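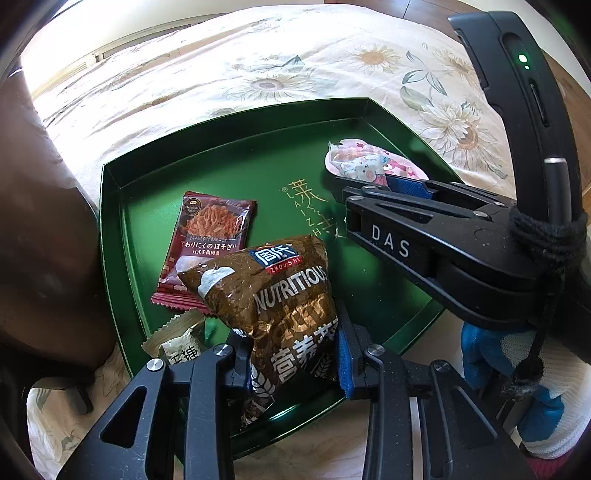 Packaged snacks in a green snack tray, with a brown foil bag marked "NUTRITIOUS".

A snack tray is a shallow tray with raised sides, used at home for keeping and offering small packaged foods. It is also called a sharing tray. It can be placed on a table or on a bed, and the packets stay together when it is carried.

Contents

Usual contents are sweets, dried meat strips and small bags of crisp snacks. Packets often carry text in more than one language.
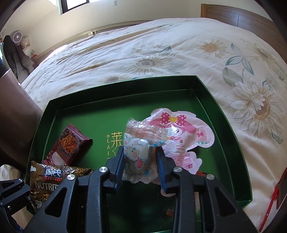 Snack packets in a tray placed on a bed, among them a pink bag with a cartoon character.

Tadeo Leiva, in his household guide Drulasley, divides the contents into 2 groups, flat packets and soft bags. He advises to put the flat packets first and to lay the soft bags partly over them.

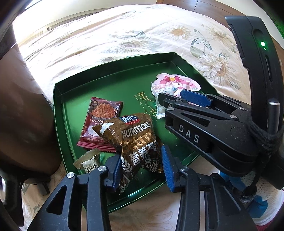 Arrangement and care

In the guide, a tray for one evening holds over 5 kinds of snack. Larger bags are placed near the sides, and single candies go into the space which remains. Glossy trays show crumbs and finger marks easily,

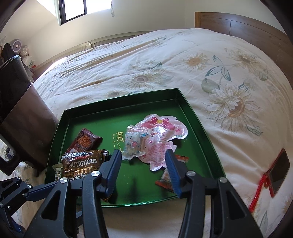 so they are wiped with a soft cloth after the packets are taken out. Opened bags are normally kept in a closed box.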